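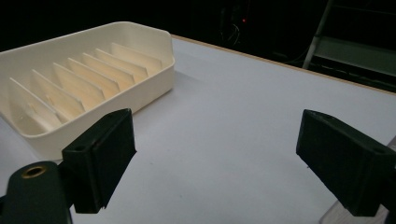

Solanki rev C over the slotted tray, fingers open. View from the wrist camera.

Deepak Maurya
Build thread for October. Handheld parallel gripper with a camera on it, for recording demonstrations that later get replayed on the arm. The finger and camera geometry is the same on both, so what I see by hand is what the arm should see. Bench is at Pirkbridge, the shared shop, evenings only.

Deepak Maurya
Task for this month: pick a flat test coupon off the table, turn it on edge, put it in a slot of the tray. Take it out again. The dividers lean, so the coupon has to go in at the same lean or it catches on the top edge of the plate and stops.

Deepak Maurya
I picked the tray for that reason. Vertical slots let you cheat with a straight drop. With leaning ones the wrist angle has to be right before the coupon reaches the rim, and the fingers have to clear the neighboring divider on the way down.

Deepak Maurya
State of rev C, mechanical: green body, black fingers, brass threaded inserts in the body in place of the captive nuts I had in rev B. The nuts spun. Every time I took the gripper apart I lost one of them inside the body, and it had to be shaken out through the cable hole.

Deepak Maurya
Inserts went in with a soldering iron and a flat tip. Go slow, stop a hair above flush, then press down with a cold piece of aluminum and hold until it sets. The first body I did without the aluminum and the inserts leaned. It's in the scrap bin.

Deepak Maurya
If you are copying this: make the hole deeper than the insert. Displaced plastic has to go somewhere, and if it goes up into the thread you will be chasing it with a tap.

Deepak Maurya
Fingers. Blocky, flat inner faces, one screw reachable from the top of each. The screw hole used to be on the side, where you couldn't get a driver in without removing the other finger first. Takeshi Ueda pointed this out on rev A and I moved it on rev C, so that took me two revisions to listen.

Deepak Maurya
The finger surface is a bit rough as it comes. I left it. Sanded faces looked better and slipped more on the coupons. Have not tried a rubber face yet, there is a sheet of it on order from Dereretti.

Deepak Maurya
Fingers are bulky for this job, I know. The gap between two dividers is not generous and the finger can't follow the coupon down into it. So the grip has to be high on the coupon, release happens above the rim, and the last part of the travel is gravity.

Deepak Maurya
Which means the coupon must already be far enough in the slot that it can only slide. I release at 15 mm above bottom. Higher than that and it sometimes tips back against the divider and sits crooked. Lower and the finger meets the divider top.

Deepak Maurya
The divider tops are square with a little notch near the outer end. The notch is a nuisance. A coupon corner finds it if you come in too far toward the wall. Aim for the middle of the plate.

Deepak Maurya
Someone will suggest a taper on the fingertips. Yes. Rev D has it. The trouble is that a thin tip flexes and the jaw width reading stops meaning anything. I want one full set of data with stiff fingers before I change that.

Deepak Maurya
Jaw width. Magnet on the pinion, hall sensor on the body, read at 100 Hz. Fully open to fully closed is 70 mm on rev C. Calibrate by closing on a gauge block at each end and one in the middle. The middle one is there to show whether the response is straight. It is straight enough.

Deepak Maurya
Backlash in the rack was the worst item on rev B. You could see it on camera: squeeze the trigger, one finger moves, short pause, second finger moves. Now both racks run in a printed guide with a strip of slick tape on the back. Tape wears. I replace it when the fingers start to feel gritty.

Deepak Maurya
Camera view. Both fingers have to be in the picture in every position, open and closed, or the recording doesn't show where the jaws are in relation to the object. Cost of that: the left finger hides a piece of the tray's front wall when I come in from this side.

Deepak Maurya
I could raise the camera. Then I would see over the finger, and the whole thing would hit the shelf bracket on the arm's side of the shop. Moving the camera back has the same effect on the view and makes the gripper nose-heavy in the hand. Leaving it.

Deepak Maurya
Approach from the other long side gives a clean view of the slots but puts my elbow over the edge of the table. I record both. The arm does not have an elbow problem in the same place I do.

Deepak Maurya
Exposure. Cream tray on a near-white table with black behind it is a bad combination for auto exposure. Tip the wrist up, the dark part grows, the camera brightens everything, and the tray rim melts into the table. Tip it down and the rim comes back.

Deepak Maurya
Fixed exposure now, set with the wrist held in the approach pose. White balance fixed too. The background goes to nearly nothing and I don't care about the background. What I need are the bands of shadow between the dividers, because those are the only thing that tells one slot from the next.

Deepak Maurya
Abhishek Upadhyay asked why I don't put colored tape on the dividers. It would work, and then I would have a system that finds colored tape. Also, tape on the top edge adds thickness exactly where the coupon goes in.

Deepak Maurya
He also asked about a marker board on the table for pose. Used one on rev A. The table is bare now, and pose comes from the camera plus the inertial unit. On a table this plain the tracker has little to hold on to up close: a few specks, some scuffs, the tan edge at the far side. That long edge helps more than I expected.

Deepak Maurya
Tracking loss happens when I go in close and the tray fills the view. The dividers all look alike and the tracker will happily jump by one slot. Check for it: any step in position larger than the hand could do between two samples gets flagged and the episode is thrown out.

Deepak Maurya
Fix that helped: start each episode with a slow sweep across the whole bench, including whatever is standing behind it, before going near the tray. Gives the map something that is not a row of identical plates. Takes a few seconds. I forget it late in the evening.

Deepak Maurya
Log format, for the two people who asked. One folder per episode. Video, jaw width as plain text, inertial data as plain text, one line of notes typed by me. Notes are things like "caught notch" or "wrong slot." All timestamps from the same clock on the board. Do not trust file creation times.

Deepak Maurya
Video latency against the jaw sensor: measured by closing the fingers hard and finding the first picture where they touch, then comparing with the sensor. Do that at the start of every session. It moved once after I updated the camera firmware and I only found it because the release was happening before the fingers opened.

Deepak Maurya
Storage. The target is 2,000 episodes, hand-recorded. Balthasar Leitner thinks a fraction of that is plenty for one tray and one coupon size. He may be right. I plan to train on subsets and see where the curve goes flat, and for that I need the full set first.

Deepak Maurya
Replay on the arm, first attempt, went as follows. Approach fine. Lean fine. Coupon came down one finger-thickness to the left and landed on top of a divider. The arm kept pushing until the force limit tripped. Tray slid along the table. Coupon survived.

Deepak Maurya
Cause: the arm-side mount is a different print from the handheld one and its camera bracket was rotated by a small angle. I had measured the hand unit and assumed the other. Both brackets now locate on two pins and both get measured.

Deepak Maurya
Second attempt, better. Misses are now along the slot, toward the notch, and not across it. Across was the expensive direction.

Deepak Maurya
The tray also moves on the smooth table if a finger brushes it. Shalini Tyagi suggested clamping it. For training I would like it to move a little between episodes anyway, so I shift it by hand and change its angle each time. During an insert it should stay put. Thin silicone feet next.

Deepak Maurya
Parts of this that come from elsewhere: the trigger return spring is from an Odska hand clamp, taken out with pliers. Right length, a bit strong. My index finger notices after an hour. If anybody has a source for the same diameter in a lighter wire, please post it.

Deepak Maurya
Files: the body and fingers go up when I have corrected the screw boss on the left side, it's too thin at the bottom. Don't print from the old link, that is rev B with the nuts.

Deepak Maurya
Rev D list so far: tapered tips, lighter spring, cable exit moved to the rear, a longer guide for the racks, chamfer on the inside of the trigger. Rubber faces if the sheet comes. Recording the remaining left-side approaches first.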